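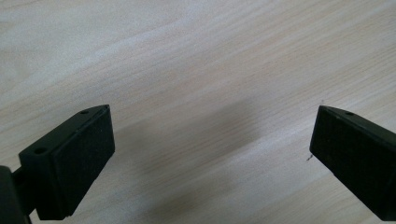 Wrist view, jaws open over the table.

Adley project – data collection meeting
Tidora, Nededthorpe site, 22 October 2026
12 shares | 3 comments

1. Minutes of the August meeting
Approved with one correction. The target for the bow tie task is 360 episodes, not 300.

2. Progress
The count stands at 589 episodes across all tasks. Cloth is slower than rigid parts, and the bow tie is the slowest item on the list.
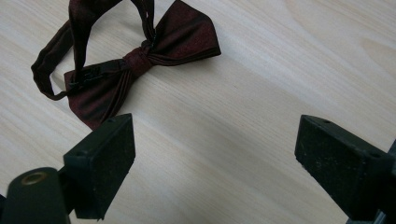

The start position of the tie should vary more between episodes. Operators will turn it and move it before each take – the neck strap can fall as it likes. Episodes where a jaw closes on nothing are to be kept and labeled as misses.

3. Two-handed work
Both grippers stay in use for the tray and rack task. The head view and the wrist views are to be checked for matching time before each session. Cable routing was discussed and left as it is.
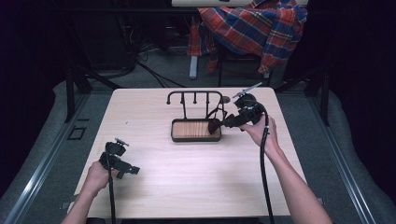
4. Labeling
Grasp start is marked when both pads touch the cloth. Yang asked for 70 episodes to be labeled twice so the two sets can be compared. Agreed.
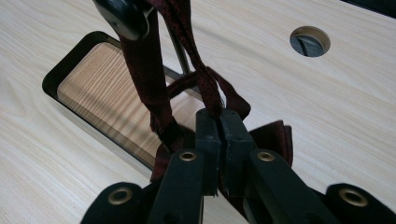 One operator said that the rule is hard to apply when the strap folds over itself, and asked for a separate "unclear" tag. Agreed, to be added to the guide.

5. Next meeting
Date to be set once the double labeling is in.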